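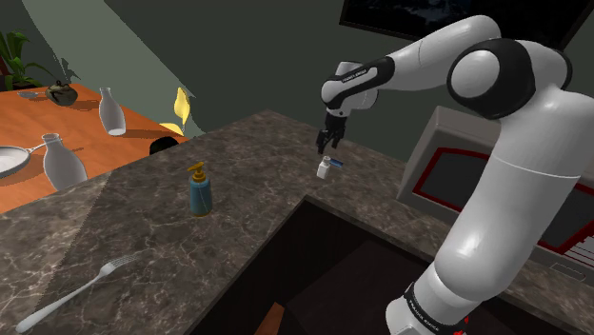 Insights > Automation > Opinion

Test the Gripper Before the Arm

Most purchasing teams compare robot arms first and treat the gripper as an accessory. The Cokport laboratory held the same view until September, when it began running each candidate gripper through simulated kitchen work before any hardware was ordered. We believe other laboratories should adopt this order of work.

Our trial set two grippers, the Jirnix and the Nondix, on one simulated arm with one controller. Each made 200 attempts at picking up household items from a counter. A fork lying flat and a small bottle tell an evaluator more than any payload table. The Jirnix closed faster - a point its supporters stress - yet it missed the fork more often. The Nondix was slower and needed four changes to its settings before it performed well.

Simulation has limits. Friction is estimated, and contact with thin metal is difficult to model. Final approval should still rest on physical trials. Even so, a poor finger shape shows itself early, and at little cost.

Suppliers should publish their gripper models in open formats. Buyers should ask for them in writing.

Comments (2)

mfg_reader: We waited 15 weeks for a gripper model from our supplier. Agreed on open formats.

Tolland: Was the wrist camera the same in both runs?

Contact | © MacBrayne Review | Back to top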